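Proltarbridge Allotment Diaries

A text collection of plot-holders' notes on sowing, weather and pests

Maintained by Lutfa Mollah

Contents

1. What is in it
2. Where the notes come from
3. Files
4. Fields
5. How the text was prepared
6. Known problems
7. Use and credit
8. Changes

What is in it

The collection holds 280 typed-up diary entries kept by plot-holders on the allotment sites at Proltarbridge and Stostden. Most entries are short, a few lines on what went in, what came up and what was eaten. The longest fill two pages and deal mainly with blight.

It was put together for people who study local growing habits, plant names in everyday use, or the way people write about weather when they have no instruments. It can also be used for small text-sorting tasks, such as picking out entries that mention frost.

Where the notes come from

The diaries were kept by 22 plot-holders, 13 of them at Proltarbridge and the rest at Stostden. All wrote by hand, in notebooks or on the backs of seed packets. Each writer or their family agreed in writing to the entries being copied and shared. Two writers asked for their plot numbers to be left out, and those fields are blank.

Nothing from the Gakard site is included. Its diaries are mostly planting plans with very little writing on them.

Files

entries.csv: one row per entry, UTF-8, comma separated, with a header row
writers.csv: one row per writer, with site and years on the plot
plant_names.txt: local names and the usual English name, tab separated
cabello.py: the clean-up script, needs Python 3 and nothing else
LICENCE: full licence text

To rebuild entries.csv from the raw typing, put the raw folder next to the script and run:

python3 cabello.py raw entries.csv

The script stops if it finds an entry with no writer code. Add the code and run it again.

Fields

entry_id: a number, never reused
writer: a letter code that matches writers.csv
site: P or S
month: as written, so "Sept" and "September" both occur
text: the entry
crops: crop names found in the text, separated by semicolons
weather: yes or no
unclear: how many words could not be read

How the text was prepared

Entries were typed from the page by one person and checked by another. Spelling was kept, including "brocoli" and "corgettes". Line breaks were removed unless they marked off a list. Crossed-out words were dropped if the writer had put another word in their place, and otherwise kept in square brackets. Words that could not be read are given as [?].

Names of neighbours were replaced with [name]. Names of pets were left alone.

The crops field was filled by the script from plant_names.txt and then corrected by hand. "Greens" was not matched to any crop, as the writers use it for at least three different things.

Known problems

September is over-represented. Several writers only picked up a pen at harvest.

There are 40 entries with no month. Some could be guessed from the crops but they have been left blank.

Writer F uses "the usual" for runner beans, and this is not picked up in the crops field.

Rainfall amounts are estimates by eye or from jam jars. Do not treat them as measurements.

Stostden entries often mention "the top tap". This is a place on the site and has nothing to do with water supply in general.

Use and credit

The text may be copied and adapted for any purpose if the source is named. Please do not try to work out who the writers are. To credit the collection, write: Mollah, L., Proltarbridge Allotment Diaries.

Corrections are welcome and should quote the entry_id. They are dealt with on Tuesday evenings.

Changes

1.2: fixed commas inside quoted text, added eight plant names
1.1: added the unclear field
1.0: first release

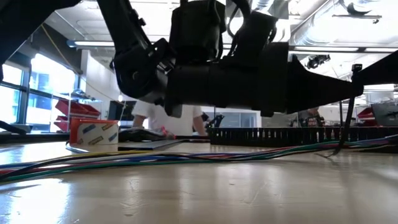 Black robot arm and gripper over a pale beige tabletop.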